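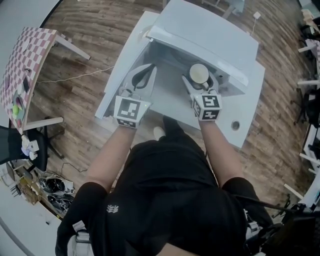
Quick one tonight, it's past 11 and I have to be up at 5.

So. I quit coffee. Sort of. I've gone from six cups a day to 2 and I want to write down how it went before I forget, or cave.

Background – I've been a heavy coffee person since college. Drip mostly. My old roommate Octavio Insaurralde got me started, he used to make a pot at midnight and drink it like water. Still does as far as I know. Slept fine, the jerk.

Me, no. Last spring I was waking up at 3 every night, wide awake, heart going. Blamed the job. Blamed the mattress. Bought a new mattress. Same thing.

Week one was awful. Dropped one cup a day, which everybody online says is the gentle way. Headache behind the left eye from lunch till bed. Snapped at my sister over parking. Ate a lot of toast.

Week two, better. Switched the afternoon cup to Skirby, the roasted barley stuff in the green bag. Tastes like burnt cereal, but it's hot and brown and by the third day I kind of looked forward to it. Also tried Grundorus, some chicory blend. Hard no. Gave the bag away at work and it's still sitting by the sink.

Sleep – this is the part I cared about. Didnt change at all until the end of week three. Then one morning I woke up and it was light out. Lay there confused for a minute. It's happened most nights since, not every night.

Things I miss: the smell when you open a new bag. Having an excuse to get up from my desk. The Hajdu counter on the corner, where I used to stop every single morning and now go maybe twice a week. They raised the small to $3 anyway.

Things I dont miss: the shaky thing around 4 pm. Running out on a holiday.

Eero Ikonen emailed after my last post to ask if I'd tried half decaf. Yes. Week four. It's fine? I couldn't really tell the diference in the morning, which makes me wonder what I was paying for all those years. His other tip was a big glass of water before the first cup and that one I've kept.

Plan is to stay at 2 through September and see. Not going to zero, I know myself. First cup at 6, second before noon, then barley.

Oh and the mattress is too soft. Anyone want a mattress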